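Horkley Tabletop Rules
Compiled by Teodor Kvam, revised May

The Horkley Tabletop Rules are a set of working rules for recording manipulation tasks with a single robot arm at a fixed table. They were first written at Horkley for its own benches and later taken up, with changes, by the Mateos group and the teaching laboratory at Plolidmont. They cover the state of the table, the marking of equipment, the starting position of the arm and the handling of spoiled recordings. They don't replace the safety rules of a site, and where the two disagree the site's rules come first.
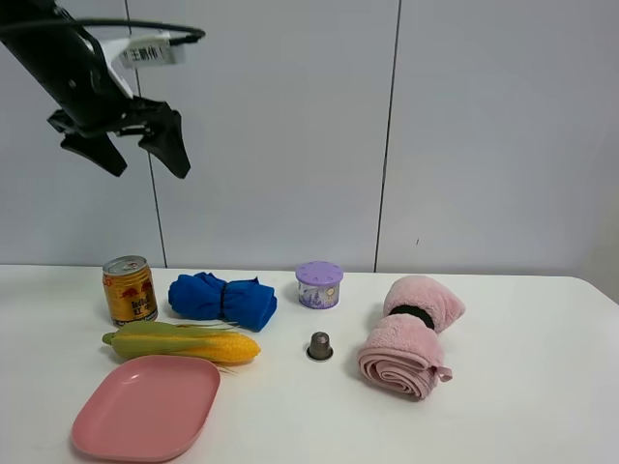 Marking is dealt with first. Each arm must carry a name or number that can be read without touching the machine, and the label should stay in place between sessions. The rules don't fix a language or a form of words, and a paper label near the wrist, such as the white one printed with 王鹏伟, falls within them. Cables must leave the arm in a loop wide enough for the wrist to turn fully. At the start of a recording the gripper must be open, empty and well above the tallest item on the table.

Layout

Items are placed singly, with clear table between them wherever the task allows. Soft goods are to be rolled and banded so that they keep their shape from one attempt to the next. A layout should mix hard and soft items, and everyday things are preferred to machined test blocks. A plate or tray used as a target is set down before anything else and must be empty when recording begins. Early versions of the rules allowed patterned table covers. These were dropped after Plolidmont found that its operators placed items along the lines of the pattern.

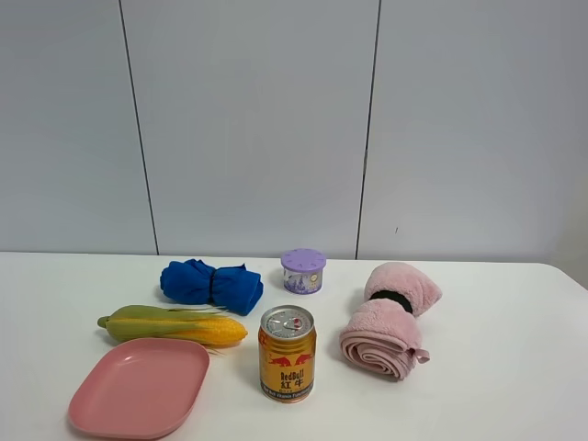 The arm may be parked out of view of the fixed camera while the table is reset. Operators must keep their hands off the table from the moment the reset is called until the arm has been stopped, and the same layout may not be used for more than 4 attempts in a row. A session lasts no longer than 60 minutes, after which a second person takes over or the bench is shut down.

Wrist cameras

Recordings from a wrist camera are kept even when they are blurred, provided that the fixed camera ran throughout. The Jultari edition, used mainly for training new operators, is stricter and asks for a slower approach over the last part of each reach. 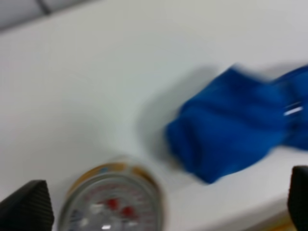 Attempts that end in a drop or a missed grasp are marked as failures and stored with the rest. Deleting them was common practice before the rules were written, and Mateos still permits it for practice runs. Any change to the gripper fingers starts a new series, with its own number and its own note in the bench log.

See also: Bench log; Reset procedure; Jultari edition

Contact the editors | Copyright Horkley | Back to top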